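Rilano Shelf Cell – Set-Up and Operation Guide
Section 6: When the Arm Stops Between the Boxes

Read this section before you need it. Most people read it one-handed, with the other hand on the stop button, and the print is small.

It covers a stop with the gripper down in the stock on a lower shelf, the upper shelf still overhead, and the controller showing "Path blocked" or "Contact, wrist."

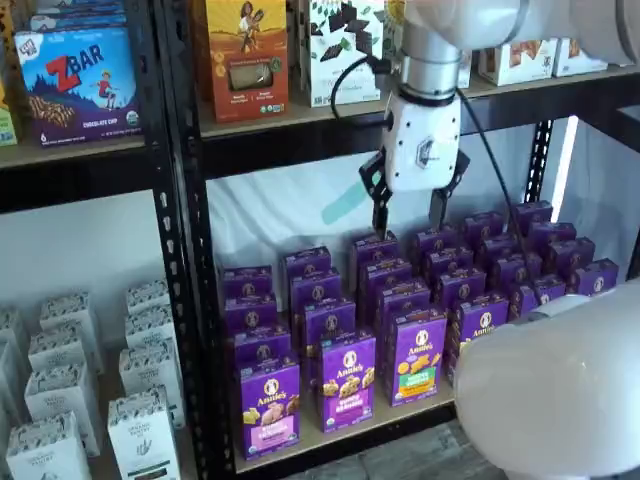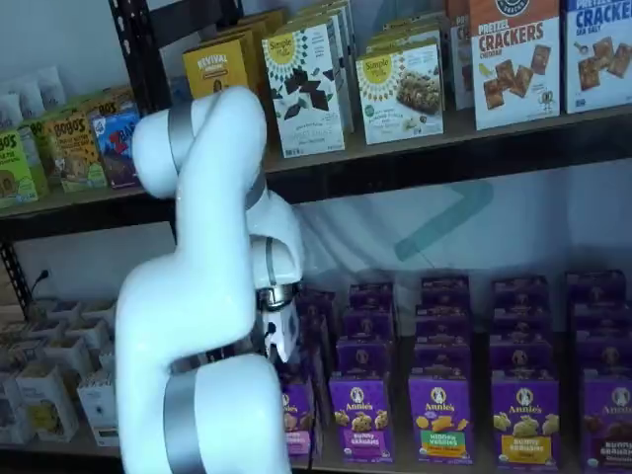
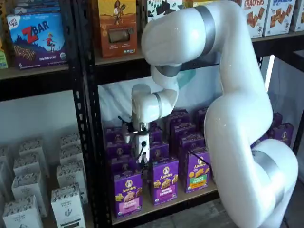
Carmela Orlandini
Field Service and Documentation, Mirach

6.1 Before you touch anything

1. Press the stop button, even if the arm is already still. A paused arm and a stopped arm look exactly alike, and only one of them will stay put while you lean in.

2. Wait for the controller to show "Safe stop." Allow 20 seconds. If the message doesn't come up, switch off at the wall and call service.

3. Hang the lockout tag on the main switch and keep the key in your pocket. The top of the controller is not your pocket.

CAUTION: The elbow can end up close to the upper shelf. Releasing the brakes lets the arm sag, and the wrist goes down into whatever is under it. Never release a brake without a second person supporting the forearm.

6.2 Find out what it hit

4. Look at the cable by the gripper first. A loop that stands away from the wrist can catch on a carton flap or on one of the holes in a perforated post. In our service log this is the usual culprit, and it's also the thing people check last.

5. Look along both sides of the fingers. Boxes packed in tight rows leave very little room, and a finger that comes down on a box top reports the same fault as a finger that comes down on steel.

6. Check the upper shelf above the elbow. Feel for rubbed paint or a nudged box. Put the box back where the shelf map says it goes, whatever your views on the shelf map.

NOTE: Do not pull the stock out from under the gripper to "give it some room." Yulan Hao did this at the Clumstead site one Wednesday, with the best of intentions. The fingers were holding a box at the time, the next row fell forward, and the vision check spent the afternoon insisting the shelf was full.

6.3 Getting the arm out

7. Remove the tag and turn the key to HAND. Speed is now limited to 3 percent. It will feel slow, and you'll be tempted.

8. Open the gripper fully. If it's holding something, have your second person take the item from the front before you open.

9. Jog straight up in tool direction until the fingers clear the box tops. Stop there. Do not keep going until it "looks high enough" – the upper shelf has settled that argument many times, and always the same way.

10. Jog back, away from the unit, until the whole forearm is outside the front edge of the shelves. Only then move the elbow.

WARNING: Do not use the HOME button while any part of the arm is inside the shelving. HOME takes the shortest route in joint space, and the shelves are not in joint space.

6.4 Going back to work

11. Refit the cable clips. Replace any that have lost their grip; tape is not a clip.

12. Run the Tian clearance test with the shelf stocked as it will be in use. It takes roughly 4 minutes. An empty shelf passes every time and tells you very little.

13. Write the fault in the log with the shelf, the row and the joint that reported it. "Arm stuck, fixed" has been entered enough for one lifetime.

If the same fault comes back during the same shift, leave the cell locked out and go to Section 9, Recalibrating the Shelf Map.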